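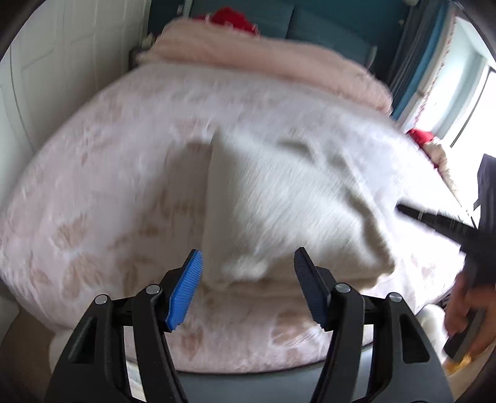
1/8
Redoing the spare bed before my aunt Aurelia gets here in January. 

2/8
The pale pink fleece with the tan leaf print stays on as the main cover. I thought about putting it away for the winter, but it washes well and the guest room runs cold in the morning.

3/8
White fluffy one goes on top of that. It sheds. I shake it out of the window first, then fold it in half. Do not put it in the dryer on high. I did that to the last one and the pile went hard.

4/8
The light pink shaggy throw gets bunched up across the head of the bed. I used to fold it flat at the foot and it slid off every night.

5/8
Red cushion against the headboard. Lina Qaisi says red and teal is too much. She may be right, but I like it and it was already paid for.

6/8
Someone asked about the headboard. It's the teal one with the vertical seams, from Kindholm. I paid 580 for it with delivery. Two people carried it up and I put it together that evening. A soft clothes brush gets the lint off the fabric.

7/8
Curtains are staying too. Dark gray-blue, lined. They block the streetlight if you pull them all the way over. Keegan wants to swap them for blinds and I've told him to wait until spring.

8/8
Still to do: wash the spare pillowcases, find the second lamp, and clear the boxes out of the closet so Aurelia has somewhere to hang her coat. If anyone local wants a box of older throws, clean, no pets, message me. Pickup after 6 pm.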